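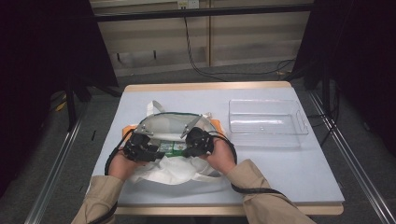

*Black grippers over the white tote bag.*

**April 21, 2026 – blog archive, drafts folder**

Continuing the move of the Miltport blog from the old Mykhailiuk install to Cevier. Published posts went across in March and have been left alone. Today was the drafts, 187 of them, mostly unfinished reflections on the Psalms and a few on keeping a prayer diary.

Export from the old side:

- Drafts come out as one XML file. Split by post ID, converted to Markdown with the same script as the published set.
- The script assumed every post has a date. Unpublished ones carry a row of zeroes instead. Changed it to fall back to the last-modified field.
- Verse references had been typed by hand in several styles ("Ps. 42:1", "Psalm 42 v1", "Ps 42.1"). The link filter only catches the first. Added patterns for the other two. The third also catches prices, so it now needs a book name in front.
- Curly quotes doubled up in anything pasted from a word processor. Fixed with a second pass, run before the verse filter. Running it after breaks the links.

Import into Cevier went through on the second attempt. The first stopped on a draft with a colon in the title. Titles are now quoted in the header block whether they need it or not.

Sorting rule, as agreed with Razia Chaudhry by email:

| Length | Where it goes |
|---|---|
| under 400 words | `fragments/`, not published |
| 400 to 1000 words | `review/` |
| over 1000 words | `review/`, tagged `long` |

The word count includes quoted scripture, so a draft that is mostly one long passage from Isaiah lands in `review/` with hardly any writing in it. Considered stripping block quotes before counting. Not done, as half the authors never used block quotes and the result would be uneven. Razia will pick these out by eye.

Read through a sample of 20 from `fragments/`. Most stop after the opening thought. Two could be joined – both start from the same verse on waiting and were clearly saved on different evenings. Left a note in each header pointing to the other, no text changed. One is a complete short post that somebody forgot to publish. Moved to `review/` by hand.

Comments: still on the Tinari plugin, which keys them to the old URL. Drafts have none, so no effect today. For the published posts the redirect table has to be in place before the old host is switched off. Tested with one post on Lamentations: the thread appears, but replies are flattened to a single level. Setting for nesting is on. Have not found the cause.

Private drafts: the old system had a "private" flag which the export drops without warning. Checked against the database and restored it as `visibility: author`. Preview builds now skip these. Anyone who built a preview from this morning's import should delete the output folder and build again.

Open:

- Nested replies in Tinari
- Author names, where the login and the display name differ
- Footnotes, which convert but restart at 1 after every heading
- Ask Razia whether the series on the Songs of Ascents keeps its own index page

Import script and filter patterns are in the `tools` folder, last commit before lunch. Footnotes next.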